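Nektarios Vasilakis
Posts from the robotics club bench, Dec 19, 2019

1/ The club's bin picking project, end of term. I said in the first week I'd post the results whether they were flattering or not, so settle in.

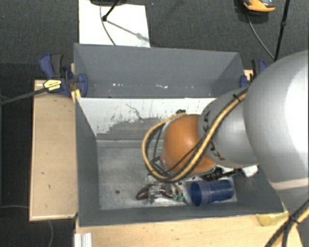
2/ What we were told it would do

The pitch was that the arm learns to clear a bin of mixed junk into the bin behind it. Any junk. The slide said "any". I asked what happens with a clear plastic cup and got told that was an edge case. Go look in your kitchen and tell me a cup is an edge case.

3/ So I put a see-through blue one in, on its side. I'm now the club member who brings cups.

4/ We ran 152 attempts this term. The poster going up in the hallway says "over 150 picks". An attempt and a pick are different things and I've asked for the word to be changed. Still waiting on that.

5/ The grasp software is our own and it's called Shim. Shim likes a lump of something sitting by itself in the middle of the floor. Put the same lump up against a wall of the bin and it gets a lot less clever. My guess is it learned where we usually drop things. The others say I'm being harsh.

6/ Someone replied asking about the paint on the divider. Yes, it's badly worn. No, I'm not going to tell you that's the colour of progress.

7/ Hoses. I've been going on about the hoses since the start. They run down over the orange joint and loop out to the side, all held with cable ties. Every time we talk about a new wrist angle, somebody has to ask what the loop will do. Nobody has put that in the planner. I've offered to do it twice.

8/ The bins are held down with bar clamps from the hardware store. I have no complaints about the clamps. Best value in the whole setup.

9/ Poltlow is the inter-school meet in January. We've entered 2 events, sorting and clearing. Teams of 4. The sorting rules say the judges bring the objects, and I'd like everyone in the club to read that line again, slowly.

10/ Virholm went last year and told us their demo was perfect at home and a mess on the day, with different lights and a different table. Our answer so far has been "we'll recalibrate". With what time?

11/ To be fair to Shim, it's better than it was in the fall. I checked the logs myself since I didn't believe the chart. The chart was fine. The axis started in a silly place, but it was fine.

12/ Someone wants to swap to Fosurer for the vision side before the meet. I'd vote no. Changing the part you half understand for a part you don't understand at all, over the holidays, is how you end up with neither.

13/ My list for the break: fix the poster, test objects against every wall, let somebody outside the club fill the bin. I'll post the numbers after that, misses included.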